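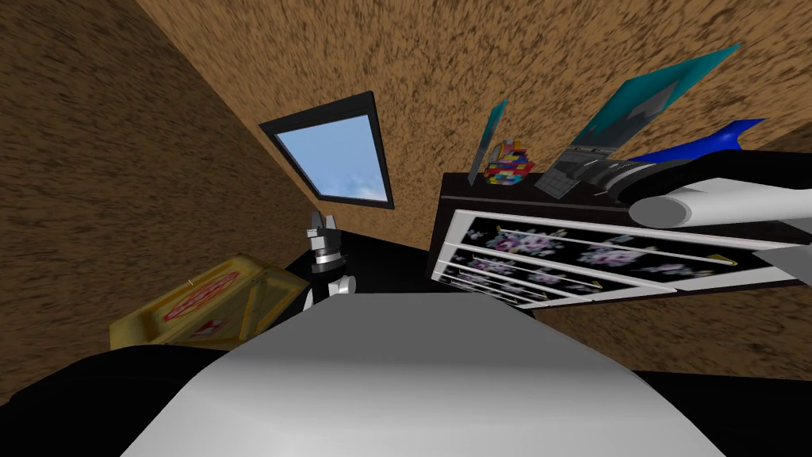 *Corner of a room with speckled walls and a small black-framed window.*

## Emov Reading Group Set, Catalog No. 1653

The Emov Reading Group Set supplies libraries and book clubs with copies of *The Liepiņa Summer*, a novel by Yayra Tsikata. The story follows two translators who share a rented house for one season and disagree over a set of old love letters. It is suitable for adult readers.

Each set contains:

- 35 paperback copies, large-print edition
- one discussion guide, prepared by Nana Essien
- one lending record

The discussion guide covers six meetings. Chapter summaries are printed at the back – group leaders may wish to remove them before lending.

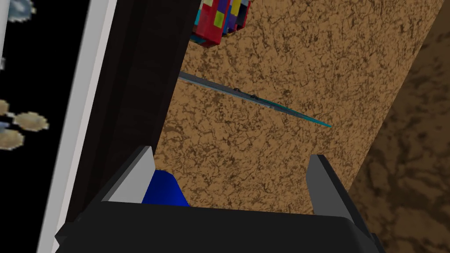

*Small blue object between two gripper fingers.*

An audiobook edition is listed separately under No. 1661. Replacement copies may be ordered singly under No. 3406.

Sets are published by Jistum and shipped by Flumeck. Orders from schools and public libraries must carry a purchase order number. Damaged copies should be reported within 14 days of delivery.

Listing revised 2025-06-19.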